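# The Night Shift Moves to a Screen

At Brekis, the commissary kitchen that cooks for 16 school and hospital cafeterias, the job called "put-away" used to belong to whoever had the least seniority. Bowls came out of the dishwasher, got stacked, and went back to the counters before the morning crew arrived at 5. Anselmo Ospina did it for most of his first year.

"You learn where everything lives," he said. "Then you do it again the next night."

Since May, two robot arms have done part of that work. Ospina now spends his shift at a desk in what used to be the dry goods office, checking jobs before the arms are allowed to try them. His pay went up one grade. His title is cell operator, a term he had to explain to his mother.

The arms came from Nitemov, a small integrator that had mostly worked in packaging plants. Its lead engineer on the project, Kumaresan Pai, said kitchens were harder than he had expected. Boxes on a line arrive facing the same way. A bowl can be left anywhere, next to anything, on a surface that shines under the lights.

So before a new task goes to the floor, it is run in simulation. Nitemov keeps a library of made-up kitchens with different stone, tile and cabinets, and the operators at Brekis work through them on two monitors. None of them looks much like Brekis, where the counters are steel. Pai wants the software to cope with rooms it hasn't been tuned for.

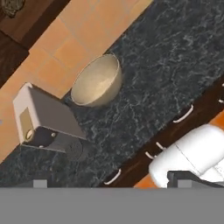
Ospina's part is to watch the runs and mark the ones that go wrong. He flags a grip that closes too early, or an arm that swings too near a cabinet handle. On a busy night he gets through 165 runs. Most take less than a minute, and he can stop one with a key and type a note.

He was surprised by how much of the old job carried over. He knew that people push bowls to the back of a counter when they are in a hurry, and that they set them down beside appliances where a hand fits and a gripper might not. Several of his notes have turned into test cases.

Not everyone made the same move. Of the five people on the night crew last year, two became operators, two went to days, and one, Charalambos Koutsoukos, stayed on the floor by choice. He loads the racks, wipes down, and handles anything the arms refuse.

"They're slow and they don't talk," Koutsoukos said. "The first one I don't mind. I miss the second. We used to have the radio on and argue."

Shona MacLeish, who runs operations at Brekis, said no one was let go and that she put that in writing before the contract was signed. The agreement covers the current staff. It doesn't cover positions that come open later, and one has already gone unfilled. The shop steward, Shona Drummond, has asked for that to be on the table at the next round of talks.

Drummond's other complaint is about training. Operators got 16 hours, all of it on the software. She wants time on the arms as well, and a clear rule on who may enter the work area when one has stopped. For now, the operator on duty calls Koutsoukos, who goes over with a key and a flashlight.

The savings are smaller than the first proposal promised. MacLeish would not give a dollar figure. She did say that back and shoulder complaints on nights have dropped, and that the morning crew finds the bowls where they should be more often than it used to.

The next task on the list is lids. Pai has a new batch of runs ready, and Ospina has already asked for some with the lids put down the wrong way up.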